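Pullbridge server notebook - November, started 7 in the morning

Map reset is finally live, on the second try. The first one died at 50 percent because I forgot that the nether folder was still locked by the old backup job (my fault, I moved the job last month and never wrote it down). Evaristo Valentini spotted it in the log before I'd even got my coffee - thank you!

World border is now set to 4000 blocks out from spawn. Mensah, the harbor town, sits well inside it, but Gasico is close to the edge and the folks building the rail line over there will want to go north, so I may have to push it out again.

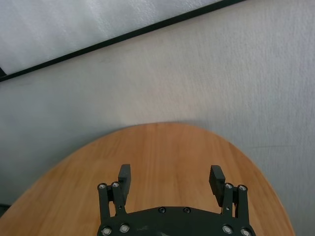
Do players keep their ender chests after the reset?

Everything in an ender chest carries over, and so do pets that were sitting in a claimed plot. Loose items in regular chests outside a claim are gone.

I put that on the welcome sign too, and then had to shorten it twice to make it fit.

Shop plugin next. Rodex (our little economy plugin, still held together with tape) was charging tax on both sides of a trade, so anybody selling wheat in Mensah was losing money on every stack. I changed it to charge the buyer only. Then I ran the cleanup on old shop signs and it removed 2874 of them, way more than I guessed! Most were from the spring event, when everyone got free signs and went a bit wild.

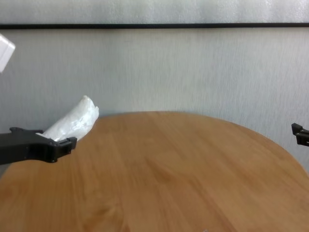
Round table, wood grain, gray wall behind.

Still broken: boats in the Gasico canal. They snap back a few blocks if two people row side by side. Evaristo thinks it's the anti-cheat being too strict on water, and I think it's the lag from that giant squid farm, so we're going to test them one at a time - farm off tonight, anti-cheat loosened tomorrow if the boats still jump.
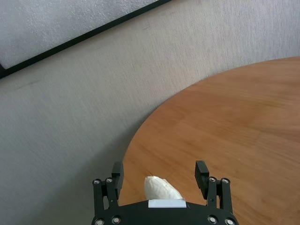

Gripper, fingers open.

To do before the weekend crowd: fix the spelling on the Mensah gate, hand out the new builder ranks, and move that backup job to 4 a.m. so it stops fighting with me. Password for the test world is in the usual place.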